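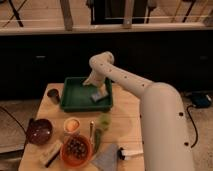 How long should a robot demonstration last at an open day?

Eleven minutes, if people are standing, with the interesting part in the first 2. Anything longer and they start reading the fire notices.

We have now run the Merport open day often enough to have made most of the mistakes, several of them twice. What follows is how we do it at present.

Pick one dull job

Choose a task a visitor could do half asleep. Ours is clearing a table: the arm picks up an object, takes it to the tray and puts it down. Visitors know what success looks like, so you can talk less. Our year of sorting by material needed a leaflet, and the leaflet needed a leaflet.

Lay the table

Use things from a kitchen. Bowls, a small cup, a folded cloth and a brush give the arm different shapes to worry about. Put the tray at the far end and leave space round it for the gripper to come down. Start with something small and flat. It looks easy, and visitors enjoy being wrong.

Rehearse

Run the whole routine the afternoon before, with the lights as they will be on the day. We did 146 practice picks in March and kept the list of failures. Write yours on a card and keep it in your pocket, where it will be more use than the welcome speech.

On the day

1. Tape a line on the floor and keep everyone behind it.
2. Put one person on the stop button and give them no other duties, including tea.
3. Say what the arm is going to try. Avoid "will".
4. Let it work in silence for a bit. Most of us find this very hard.
5. If it drops something, stop the arm, reset the table and go again.

Questions you will get

Can it make a cup of tea? Will it take my job? Where are the toilets? Prepare for the third, as we had roughly 100 people through by lunch and one sign, facing the wall.

Packing up

Follow your own shutdown sheet, then wipe the table and count the spoons. The booking form for next time is on the Merport noticeboard, under the one for badminton.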